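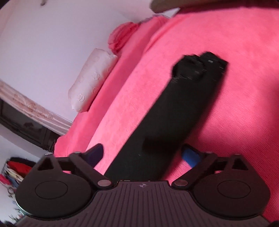 One reply to our winter survey said it's always the long things that beat you: the rulers, the skewers, the umbrella that won't stand up, the curtain rod end you're sure belongs to something. Small things go in a jar and big things go in the shed, the reply went on, but anything long and thin just lies wherever it was put down until somebody needs the table for dinner.

STOSARD BRINGS THE NOKITIA HOME SORTING PROGRAM TO SHEMWETA

Free program for households opens at the Wernusex building, with evening sessions through to November

SHEMWETA, 2023-06-28 - Stosard is very happy to announce the opening of Nokitia, a neighbourhood program for anyone who has been meaning to sort out the odds and ends at home and would like a bit of company while they do it. Sessions take place in the large room at the Wernusex building, on the ground floor, and they're free to everyone who lives in Shemweta or close enough to get there with a box under one arm.

We've been talking about doing this for a good long while. Stosard has run its storage and home organizing shop in town for 27 years, and in all that time the question we've heard most often at the counter has had very little to do with shelves or bins. People come in asking where a thing should go. They hold it up, or describe it with their hands, and they'd like somebody to tell them whether it belongs in the kitchen or the hall cupboard or (let's be frank) the recycling. Those are lovely conversations and we never have enough time for them on a busy afternoon, so we decided to make the time.

Last winter we sent a survey around with our newsletter and had 260 replies, many of them a good deal longer than the space we'd left for them. We read every one. There were stories about drawers that hadn't fully opened since the kids were small, and about a grandmother's cutlery tray that still has a place for a spoon nobody in the family can identify. One person sent us a whole page on the subject of chopsticks, which we enjoyed very much and have kept. The thing that came up over and over was long, narrow items and how poorly ordinary drawers suit them, and that has shaped the program more than anything else.

What happens at a session

You bring one box or bag of things from home, whatever has been bothering you, and lay it all out on a table. We ask people to keep it to one box the first time, as it's surprising how much ground you can cover with a single drawer's worth. From there you sort by length first and by use afterward, a method we've come to like a great deal. It feels odd for the first few minutes! Pens end up beside knitting needles, and a barbecue skewer may find itself next to a paintbrush, but once like-sized things are lying side by side you can see what sort of container each group would fit, and the question of which room it belongs in gets a lot easier to answer.

Stosard staff are on hand to chat, to lend a tape measure and to help think through a tricky cupboard. There's no selling at the sessions, and you're welcome to go home and use an old cereal box as a divider if that does the job. Several of us do.

Each session runs two hours, with a break in the middle for tea, coffee and whatever has been baked that morning. The room seats nearly 40, and we'd ask you to book a place so we can set out enough tables. Children are welcome with a grown-up and tend to be very good at matching lids.

The Nokitia booklet

Everyone who comes along will receive a copy of the Nokitia booklet, which gathers up the best suggestions from the survey along with a few of our own favourites. It covers kitchen drawers, hall tables, sewing baskets, desks and the dreaded top of the fridge, and it has a page at the back marked off in centimetres so you can measure a thing against it without hunting for a ruler. We've printed 200 copies to begin with. If they run out we'll gladly print more, and a large-type version can be picked up at the shop counter.

Donations and repairs

Plenty of things turn up at a sorting table that are perfectly good and simply not wanted, so there will be a give-and-take shelf by the door. Please make sure items are clean and complete. We can't take knives, medicines, batteries or anything with a frayed cord, and we'd be grateful if you left those at home. Things that need a small fix, such as a loose handle or a missing screw, can go in the mending tray, and we'll do what we can with them between sessions.

Booking and getting there

Places can be booked in person at the Stosard shop or by telephone during opening hours. The Wernusex building has level access from the parking lot and an accessible washroom beside the main room. Bicycle racks are around the side. If you'd like a hand carrying your box in from the car, tell us when you book and someone will meet you at the door.

Sessions continue until the end of November, when the room is needed for the winter craft market.

Media enquiries: Stosard, Shemweta, care of the shop counter. Reporters are welcome to sit in on a session and are encouraged to bring a drawer.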